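Spaced Retrieval Practice in Workplace Induction: A Small Trial at Kedano
Project report, Module 6, Learning and Development in Organisations

1. Background

New starters at Kedano attend an induction course covering order handling, returns, data protection and the use of the Clurnero stock system. The course is taught in one block over two mornings. Supervisors at the Prultcombe site had reported that staff could follow the procedures on the course but asked for help with the same procedures a few weeks later. The firm agreed to let the project team change how the material was revised, provided that the content of the course and the hours paid for it stayed the same.

The question set for the project was narrow: does a short programme of spaced questions after induction lead to better recall of procedures than rereading the course handbook for the same length of time?

2. Previous work

The general finding that testing helps memory more than rereading is well supported, and so is the finding that practice spread over time is better than practice done in one sitting. Most of the published work uses students as subjects and word lists or textbook passages as material. Workplace studies are fewer. They also tend to measure satisfaction with a course, and satisfaction is a poor guide to what is remembered. We found little on procedures with many small steps, where a learner may know the aim of a task and still get the order wrong.

3. Method

Two intakes took part, one at Prultcombe and one at the Thiele Road office. The Prultcombe intake received the question programme. The Thiele Road intake received the handbook and a timetable for reading it. Allocation was by site and was not random, as the firm did not want two versions of revision running side by side in one team.

A bank of 100 questions was written from the handbook. Each question asked for a short typed answer. Multiple choice was considered and dropped, as it allows an answer to be recognised without being recalled. Questions were sent in sets of six, at gaps that grew longer over the period. A question answered wrongly came back in the next set. A question answered correctly twice in a row moved to the longest gap.

Both groups were allowed the same amount of paid time. Reading time was logged by the learners themselves and answering time was logged by the software, so the two are not strictly comparable.

The final test was made up of fresh questions on the same procedures, marked against a scheme agreed beforehand. Two markers worked separately and met to settle differences. Most of these concerned returns, where the handbook gives two wordings for one step.

4. Results

By the end of the period the question group had submitted around 800 answers. The test scores favoured the question group on order handling and on returns. On data protection the two groups were level. The Clurnero section gave a mixed picture: the question group was better at naming the correct screen, and the reading group was slightly better at explaining why a stock hold is applied.

Answers fell off in the fourth week — this was the week of the August stocktake — and recovered after it. We did not remove that week from the analysis.

Error types were also coded. In the reading group the most common error was a missed step. In the question group it was a correct step given in the wrong place. The questions had mostly asked about single steps, and this may explain the pattern. 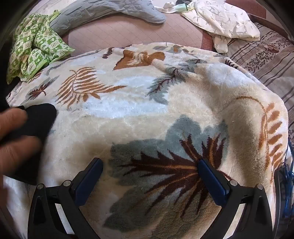

5. Discussion

The results agree in direction with the earlier research, but the size of the effect cannot be stated with any confidence. The groups differed in site, in supervisor and in the kind of work done after induction. Staff at Prultcombe handle returns every day and staff at Thiele Road do so less often, so part of the difference in that section may come from ordinary practice on the job.

The level result on data protection is probably a ceiling effect. Both groups scored near the top and the questions were too easy to separate them. A later version should use short cases.

The sequencing errors are of more interest. A bank built from single facts seems to train single facts. For procedures, some questions should ask for the whole order of steps, or give one step and ask what follows. These take longer to mark by hand — automatic marking was not reliable enough in our pilot.

6. Recommendations

Keep the two-morning course as it is. Rewrite the returns pages of the handbook so that each step has one wording. Replace part of the question bank with sequence questions before the next intake. Do not schedule sets during stocktake. If the trial is repeated, allocate by intake within one site, and test again after a longer gap.

Appendix A gives the marking scheme. Appendix B gives the question bank, with the withdrawn items marked.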